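From: Nabila Pangaribuan
To: jitano-users list
Date: March 21, 2019
Subject: Re: How many demonstrations before first training?

Goh wrote:
> We are starting with Jitano for taking apart old computers.
> Our arm is similar to yours in Vanemside. How many
> demonstrations did you record before the first training, and
> do you keep the bad ones?

Dear Goh, dear all,

we recorded 600 demonstrations for the processor socket before the first training. Now we have 3358 for all the steps together, but the socket is still the part where I would like to have more.

About the bad ones: we keep them, but in a separate folder with one line of text which tells what went wrong. If the operator slips and then corrects himself, I leave this in the good folder. In July I had deleted all such cases, and I regret it now.

Please look also at the start positions. In our first 70 recordings the fingers came always from the same side, and the model learned only this approach. Now we turn the chassis between recordings, and we have 2 operators who change places after each board.

For labels we use Tukumer. It is slow with long recordings, so I cut them per step before I load them. If somebody has a script for this, I would be thankful, mine is not very nice.

I attach one view from the wrist camera, at the socket.

Best regards,
Nabila

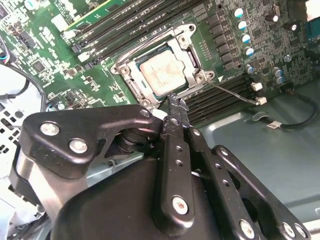 Must all recordings have the same length?
They can differ, but each one should begin and end at the same step of the work.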